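June, after the parish weekend

Home by four and the bags are still in the hall. I want to get this down before I forget the order of things. 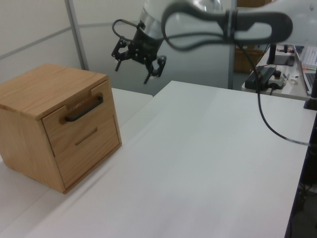
We were late leaving on the first afternoon because Adebayo Adebisi had the keys to the minibus and had gone to Davgate for bread. He came back with far too much of it. We ate it all weekend and I brought two loaves home. The drive was fine after that. The younger ones sang for the first hour and then slept.

The center at Renodell is bigger than I expected. There is a main hall, a dining room with long benches, and the bunk rooms up a slope behind. I was in with my sister and her two girls. The top bunks had no ladders, so the girls climbed up by the window ledge until I moved a chair over for them. I did not sleep much either night. Somebody down the corridor had a cough.

Morning prayer was at seven thirty on the grass. I had thought few would come but most of the adults did, and a good number of teenagers in blankets. Kelechi Amadi read from Ruth and kept it short. She asked us to stay quiet for a few minutes after, and we did, apart from the Okafor baby. I thought about Dad in those minutes. He would have been up before everyone to put the water on.

The family session was the part I had been dreading. We were put into groups with people we did not live with and asked to talk about what prayer is like at home. I said that ours is mostly grace, and often forgotten. An older man in my group said that when his wife was sick they stopped praying aloud and just sat together after supper. He has carried on sitting there at the same time since she died. I did not know what to say to him so I asked what her name was. It was Grace. We talked about her until the bell.

Lunch was rice and stew, 25 of us at our end of the room. I washed up with the second team. The hot tap runs brown at first and you have to let it go.

Rain came in the afternoon, so the walk to the lake was dropped and the children made a long paper banner in the hall. It has everyone's hand drawn on it. It is meant to go up in the side aisle but it is much longer than the wall, and I expect there will be a conversation about that.

Money came up at supper. The bill for the center was $1,917 and we had $1,003 in from the families before we left. The rest is to come out of the retreat fund, and there is a plate next month for anyone who wants to help. I put in what I had on me. I would like it if the two families who stayed home over the cost could come next year without having to ask.

Communion this morning was in the dining room with the benches turned around. My niece asked in a loud voice if it was the same bread from Davgate. It was.

Things to do this week: wash the sleeping bags, send Kelechi the song list, return the big pot. Also phone the man from my group. I have his number on the back of the schedule. I am going to try sitting down with the girls after supper tomorrow, ten minutes, no television.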